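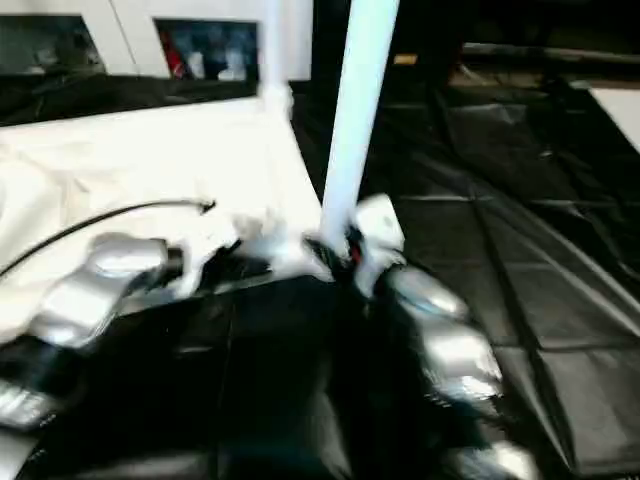

Is it worth keeping the sign-up form at the end of the quiz, a member asked the list on 2020-07-17, or should it go at the front where people can't miss it? The original message is quoted in part below, with my reply in between.

> We run a quiz app for a kitchen fitting firm. The app is built on
> Jindellow and passes its contacts to Tramov. People seem to like it
> and plenty of them finish, but very few leave an email address. The
> client now wants the form on the first screen. I don't like the idea
> but I have nothing to show them.

We had the same argument with a client in December. They sell flooring, so not far off yours. Their quiz had the form on the last screen, after the result, and most people read the result and closed the app. They had what they came for.

We tried it at the front for a fortnight. You do get more addresses that way, but a lot of them are rubbish. The sales team rang us after the first week to ask us to stop. They were working through a list full of made-up names and addresses that bounced, and the real people on it often couldn't remember filling anything in.

What we settled on was the form just before the result, with a short result shown whether or not they fill it in. The longer version goes by email. It asks for a first name and an address and nothing else. We took the phone number out, which the client hated, and put it in the follow-up email as an optional reply.

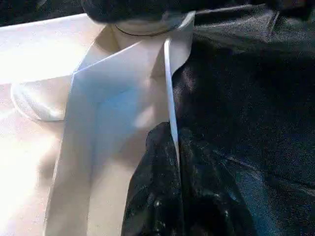

White fabric folded over, next to a dark cloth

> The quiz has 34 questions. I know that is a lot but the client
> wrote them all and is attached to them.

I would deal with this before you touch the form. If you can get it down to a dozen, do. Ask the client which answers the sales team reads when they ring someone up. Ours turned out to use the room size, the budget and the date, and ignored the rest. Everything else was there to make the quiz feel like a quiz, and you can do that with far fewer.

If they won't cut it, split it over several screens and show a progress bar. Jindellow has one built in but it is switched off by default. It's under Layout, and you need to republish before it appears on Android. On the older template it counts screens and ignores questions, so if your last screen is a long one the bar will look nearly full while there is still a lot to do. Move to the newer template if you can.
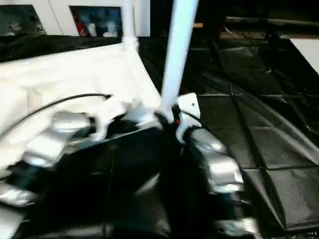
The other thing to check while you are in there is what happens to people who stop halfway. By default their answers are thrown away. You can save them on the phone so that they pick up where they left off, and on our project a fair number did come back the same evening. Don't send the half-finished ones to Tramov, though. They haven't agreed to be contacted at that point, and you will have an awkward time explaining it if one of them complains.

> Has anyone used Dulleo for the reminders? The sales page says
> push messages will bring people back but I can't tell how well
> it works from that.

We used it for one project. It does the job, and the set-up took an afternoon. The free tier covers 2,000 messages a month and then simply stops sending. There is no warning on the dashboard, only an email to whoever opened the account, so make sure that goes to an inbox somebody reads.

Keep the reminders down. We sent one the next day and one 5 days later, and stopped there. The client asked for a weekly message after that and we saw people removing the app, so we went back to two. Also check the sending hours. Dulleo works in UTC unless you change it, and in summer that puts everything an hour later than you meant. 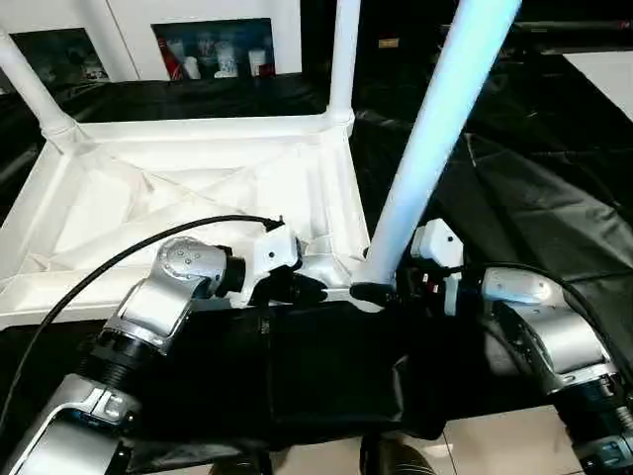 White plastic stool frame, upside down on the table

> Last thing, how long should we run a test before we go back to
> the client with an answer?

We gave ours 30 days for each version. Shorter than that and one busy weekend can throw the whole thing. Agree with the client beforehand what you are measuring — I would use appointments booked, and leave the raw count of addresses out of the report or put it at the bottom. If they see it first they will pick the front-page form every time.

Dantas, who host our side of it, have a plain script that pulls the booked appointments out of Tramov and matches them to the quiz version. It needs a version field in the form, hidden, filled in when the quiz loads. Add that now even if you aren't ready to test anything. I can send the script off list if it's useful, but it was written for our field names and you will have to change those by hand.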